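Come and drive our grippers! Teleoperators wanted for a comparison study

Posted Fri 9 August by Bianca Munteanu

Hi, I'm Bianca. I run the two-arm bench at Skurnix and I'm looking for people to come in and spend a couple of half days picking up small, flat, annoying things with two robot arms, and then tell me which gripper they'd like to throw out of the window. It's paid, you sit down for all of it, and you don't need to have touched a robot before. If you have, great, apply as well, I need both kinds.

What it's for

We've got two fingertip designs that we can't choose between. One is called Droltia and it's the one we've been using since June - stubby, quite stiff, a bit of a brute. The other one is Flustero, which is thinner at the end and gives a little when you press down on the table. Dorin Vlad designed Flustero and would like it to win. I've been driving with Droltia for months and I'm used to it, so I'd like it to win too, and that's exactly why neither of us should be doing the test.

On paper they should be close. When Dorin drives, Flustero comes out faster. When I drive, Droltia does. We ran it back and forth between ourselves for most of a week and all we learned is that we're both stubborn. So I want a bunch of hands that aren't ours.

We're also going to swap the controller settings partway through. There's a soft setting, where the arms lag behind your hands a little and everything feels smooth, and a sharp setting, where they follow you right away and every wobble of yours shows up at the fingertips. Some people love the sharp one. I get a sore neck from it because I tense up. You'll try both settings with both fingertips, so 4 combinations in all, and I won't tell you which one you're on until you're done. You'll probably guess the fingertips, they look different and there's no way to hide that, but please try not to go in with a favorite.

What you'd be doing

Mostly cards. Small printed picture cards, the kind that lie dead flat and don't want to come up. You bring the two arms in from either side, get a fingertip under an edge or pinch the card between them, lift it and put it where it belongs. Then you do it again with another card. I picked cards on purpose, any gripper can grab a block and you learn nothing from it, whereas a card will show you within a minute whether your fingertips meet properly. 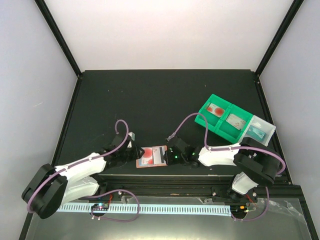

The part people struggle with is the hand-off. Your left arm has the card, your right arm needs it, and for a second both of them are holding it and you have to let go with the correct hand. Everyone lets go with the wrong one at first. I did it for days! So the first half hour is just practice and I don't record any of it. After that I start the log, and you work in short blocks with a break between each one. The break isn't optional, by the way. I tried letting people skip it when I tested the schedule on coworkers and they got sloppy without noticing, and then the last fingertip in the list always looked worse than it was.

At the end of each block you fill in a one-page sheet. How tired are your hands, how much did you trust the grip, did anything feel off. There's a blank space at the bottom and I read every word that goes in there, so write in it. Complaints are more useful to me than scores. "The left one feels like chopsticks with mittens on" was one coworker's comment and it got a fingertip redesigned.

The dull but necessary details

Two sessions, each one a half day, on separate days but inside the same week. Mornings start at nine and afternoons at one thirty, and you can mix them. I'd rather not put the two sessions back to back, your hands need a night off.

Pay is 200 for each session, paid when you finish that session. If you do the first one and hate it, you still get paid for the first one, no hard feelings. You'll get lunch or a late lunch depending on your slot, and the coffee is decent.

The place is the Gavrilă building, second entrance, the one past the bike racks. Ring the bell marked Skurnix and wait a bit, I have to come down the stairs. There's an elevator too if stairs are a problem, just tell me beforehand and I'll meet you on the other side, the doors by the bell don't lead to it.

Who I'm looking for

Adults, eighteen and up. You should be able to sit at a desk and move both hands freely for twenty minutes at a stretch. Glasses are completely fine. Left-handed people, please please apply, I have almost none on the list and the two arms don't feel the same to everybody. I'd also love to hear from people who do fiddly things with their hands, sewing, model kits, watch repair, dentistry, whatever, and equally from people who can't wrap a present. I want a mix.

Color vision matters a bit, some of the sorting goes by what's printed on the card. If you're red-green colorblind I can still use you, I just give you a different set, so mention it in your message.

Who I can't take this time: anyone who works at Skurnix or has worked on either fingertip, and anyone with a recent wrist, elbow or shoulder injury. The controls are light, but you're holding your arms up more than you'd think and I don't want to make something worse.

What we keep

We record the arm positions, the gripper opening, the timing and the camera views of the bench. We don't film your face. There's a microphone in the room that I turn off, and you can check that yourself. Your sheet gets a number on it, your name stays on a separate list that I lock away, and once the comparison is written up the list is shredded. If you decide afterward that you want your data out, write to me before the write-up and I'll delete it without asking why.

You'll get the results too. I'll send everybody the summary, including the part where either Dorin or I have to admit we were wrong.

A few things people have asked already

Can I hurt the robot? Not easily. The arms are slow and they stop when they push against something too hard. There's a red stop button by your elbow and I'd much rather you hit it ten times too often than once too late. I sit next to you the whole time with a second one.

Can the robot hurt me? You sit away from the arms while they're powered, and only I reach in to reset the cards. So no reaching in, even when a card has slid somewhere silly and you could fix it in a second. That's the one rule I get strict about.

Is it like a video game? Sort of, for the first ten minutes. Then it's more like threading needles. Gamers do fine but they don't do as much better as they expect to.

Can I bring a friend? To sign up, yes, send me two separate messages. To watch, sorry, no. I tried it and people drive differently with someone looking over their shoulder.

Do I have to be fast? No, please don't rush. I'm comparing the fingertips with each other, for the same person, so your speed against somebody else's doesn't come into it. A slow careful driver is every bit as useful to me as a quick one.

How to apply

Send me a message through the contact form on the Skurnix page and put 1429 in the subject line so it lands in the right folder. Tell me your first name, which hand you write with, which half days are usually good for you, and if you've ever controlled a robot arm, a crane, a drone or anything along those lines. Two or three sentences is plenty, I don't need a resume. I answer everything within a few days, and if you haven't heard from me in a week, send it again, our form eats a message now and then.

If you have questions about the fingertips themselves, how they're made or what's under the pads, ask for Dorin in the same form. He'll happily talk about it for an hour - but only after your second session, please, he's not allowed to campaign.

Bianca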